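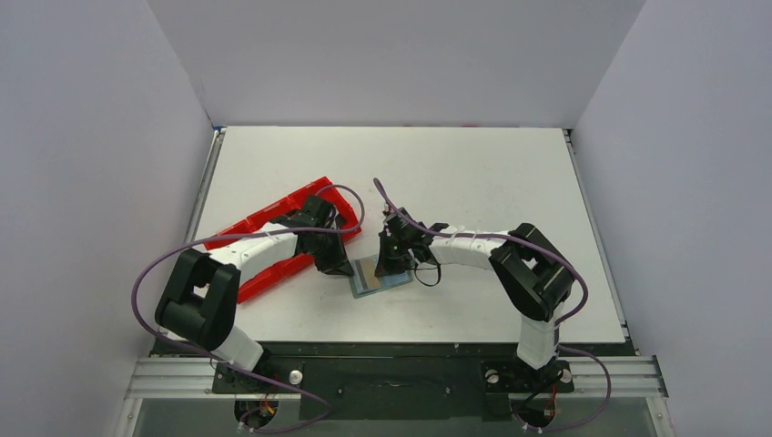 Two robot arms facing each other across a white tabletop.

Unit 2: Reading an Incident Report
Course notes, Energy Infrastructure and Public Oversight
Revised 24 March 2022

Have the Hurkberg packet open while you read these. If you have only skimmed the packet, skim it again more slowly. The timeline on the last page is what we will spend most of the hour on.

1. The case

Plivine runs a compressor station at Hurkberg, a few miles outside Studstead. Compressor stations push natural gas along a transmission line. They are loud, dull to look at, and usually placed where the neighbors are mostly cows. In October a gasket failed on a discharge flange, gas escaped into the compressor building, and it ignited. Two employees were burned, neither fatally. The road into Studstead was closed for 11 hours. The line pressure logged just before the release was 805 psi, within the limits for that section of pipe.

Those are the facts all parties accept. Enjoy them, they are the last ones for a while.

2. Who wrote what

The packet holds four documents.

The company's press statement came out the same evening. It uses the word "event" six times and the word "fire" once, in a sentence thanking the fire department.

The company's internal report was finished months later and released with some pages blacked out. It blames the gasket.

The statement from Fabbri, which made the gasket, is one page long. It blames the installation.

The state inspector's findings are the longest document and the worst written. They blame a maintenance schedule, a training gap, a gas detector that had been switched to bypass, and, further down, the gasket.

Read them in that order, the order in which the public got them. By the time the inspector's findings appeared, the Studstead paper had moved on to a dispute over school parking and gave the findings four paragraphs.

3. Causes, in layers

Most investigators use some version of three layers. The names vary from textbook to textbook and you will not be graded on which set you pick.

Direct cause: the physical thing that let go. At Hurkberg, the gasket.

Contributing causes: conditions that made the failure more likely or the result worse. The bypassed detector goes in this layer. It did not release any gas, but it did keep quiet while somebody else's equipment released plenty.

Root cause: the decision or habit that, if changed, would have headed off this incident and others like it. People fight over this layer, and the lawyers are paid to.

A useful test is to ask who would have to spend money if a given cause were accepted. A bad gasket costs Fabbri. A bad installation costs the contractor, who is not quoted anywhere in the packet. A bad maintenance schedule costs Plivine, at every station it owns. Now look again at which cause each author puts first. I am not accusing anyone of lying. All four documents may be accurate line by line and still send you home with four different stories.

4. The work order

Appendix C of the inspector's findings reproduces work order 2822, which asks for the flange gaskets in the compressor building to be replaced. It was opened in the spring, marked "routine," deferred, reopened, deferred again, and closed in August with the note "see previous."

There is no previous. The inspector looked.

Things to notice:

"Routine" is a category in the scheduling software. It sets how long a job may sit before a supervisor gets a reminder. The person who picked it may have meant nothing by it at all, and it may have been the default.

A closed work order counts as completed in the company's quarterly maintenance figures. Plivine's completion rate for that quarter was excellent.

The internal report does not mention the work order. It may be under one of the black rectangles. We cannot know, and you should say so in your paper if you bring it up.

5. Oversight and its calendar

Students often come to this unit expecting to find a regulator asleep. The Hurkberg record is more awkward. The station had been inspected, on time, in the previous cycle. The inspector checked the paperwork for the gas detectors and found it in order. It was in order. The paperwork recorded that the detectors had been calibrated, and they had been. There was no box on the form for whether they were turned on.

The form has since been revised. It now has a box.

Keep apart three questions that news coverage tends to mash together:

Was there a rule?
Was the rule followed?
Would following the rule have prevented the fire?

For the detector, the answers are yes, arguably, and possibly. "Arguably" will carry you through a good deal of this course – but please don't write it without then making the argument.

Also watch for the phrase "one of several recent incidents." It turns up in nearly every story on this subject. Sometimes it points to a pattern, sometimes to a slow week. Ask several compared to what, over how many stations, and counted by whom. A company that reports every small leak will look worse than one with a broad view of what counts as small.

6. Vocabulary for the quiz

Release: gas getting out. Sounds gentle.
Ignition source: whatever set it off. Often listed as "undetermined," and often that is true.
Bypass: a setting that lets equipment run while ignoring a safety device. Has legitimate uses during maintenance, which should end when the maintenance does.
Deferred maintenance: maintenance.
Corrective action: what the company promises to do.
Closeout: the regulator's agreement that it was done. Check the date against the promise.

7. For next time

Write one page on the contributing causes at Hurkberg. Choose two, say which document supports each, and give the page number. Then find one point where the internal report and the inspector's findings flatly disagree and explain what further record would settle it. "More transparency" is not a record.

Bring the timeline printed on paper, since we will be drawing on it. The projector in our room is also on a deferred work order.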